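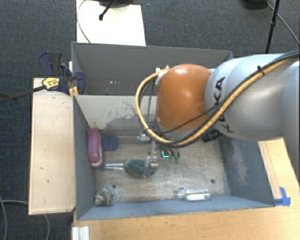 Small Savers and the Coin Question: A Talk With the Founder of Ernemus

The founder of Ernemus, a wallet service for first-time coin buyers, picked up my call from Ormsby on the second ring and talked happily for 51 minutes, which I didn't mind one bit.

"People come to us with $1,000 and a lot of hope," she told me, "and I always ask them how they'd feel if half of it was gone by February." She held her own first coins for six years, through some truly awful weeks, and she still keeps most of her savings in a plain bank account (her mother insisted!).

What about Prolbridge, the exchange that just raised its fees? "We moved our customers' trades elsewhere," she said. "It took eight days and I slept very little."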